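November 13, 2021

Today I made the potato dumplings again, and this time I did not put an egg in the dough. Severyn Zinchenko told me in October that his mother never used egg, only potato, flour and salt, and I did not believe him. In my family we always put one egg for each kilo. My aunt in Hovalo put two.

I took 1000 grams of the yellow potatoes from the Lacerda shop and boiled them in the skin. The bag says they are good for salad, so I was worried. After boiling I peeled them while they were still hot, which is bad for the fingers, and pressed them through the small sieve because the potato press is still at Kululora with my sister. This took very long. My wrist hurts a little now when I write.

Then I waited until the potato was completely cold. I think this was my mistake all the other times. When the potato is warm it drinks the flour, and you add more and more, and in the end you have rubber balls. Today the dough took much less flour than I had put out on the table, and I poured the rest back in the jar.
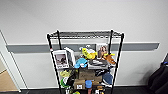 For the filling I fried onion in butter, slowly, and mixed it with the dry white cheese and black pepper. I wanted to add dill but the dill in the refrigerator had become brown. The first 2 dumplings opened in the water and all the cheese went out. I pressed the edges of the others again with wet fingers and they stayed closed. They came up after three minutes and I left them one minute more.

We ate them with sour cream and the rest of the onion. They were softer than mine usually are, and the taste of potato was stronger. I ate 7, which is too many for the evening. I must say that Severyn was right, but I will wait some days before I call him, he will be too proud.

The dumplings that we did not eat are on a tray in the freezer. Tomorrow I have to put them in a bag before they get the freezer smell.

To buy: dill, flour (the fine one), butter, a new wooden spoon. The one from Skalteo has a crack now up to the handle. Also ask my sister for the press. She has had it since Easter and she does not even like potatoes.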